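Flillard Completes Rebrand for Bakberg

7/10/21
By Flillard Staff

Flillard has finished a full rebrand for Bakberg, a regional supplier of commercial kitchen fixtures. The work covers a new logo, a sales catalog, truck lettering and a website that replaces one the company had used since it opened its second warehouse.

Bakberg came to the agency with 2 versions of its name in use and no agreed color. Invoices were green, the trucks were red, and the catalog changed with each printing. The new mark sets the name in a single heavy typeface with a short bar under the first letter. It comes in dark blue or plain black.

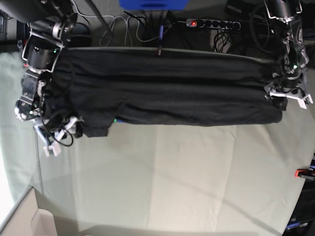 The catalog took the most time. The old one listed 454 products in the order they had been added over the years. Flillard regrouped them by the room they are used in and cut the page count by 44. Part numbers stay the same, so customers with standing orders do not need to change anything.

Printing was handled by Briggs, which also produced the new order pads and shipping labels. The first run of catalogs goes to about 100 dealers in July, and the rest will be sent with regular shipments.

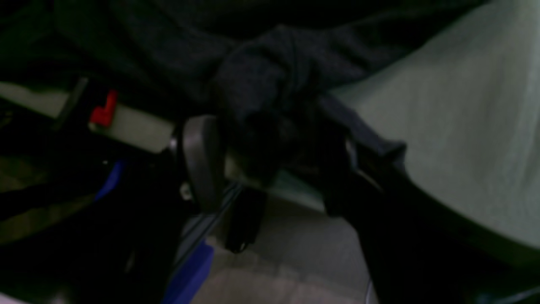
The website carries the same product groups and lets dealers check stock before they call. Online ordering is planned for a later phase. Until then, orders will be taken by phone and fax as before.

Bakberg's older signs will stay up at the north warehouse until the building is repainted.

Recent News
Zusus Picks Flillard for Package Design
New Stationery for Briggs
Flillard Moves to Larger Studio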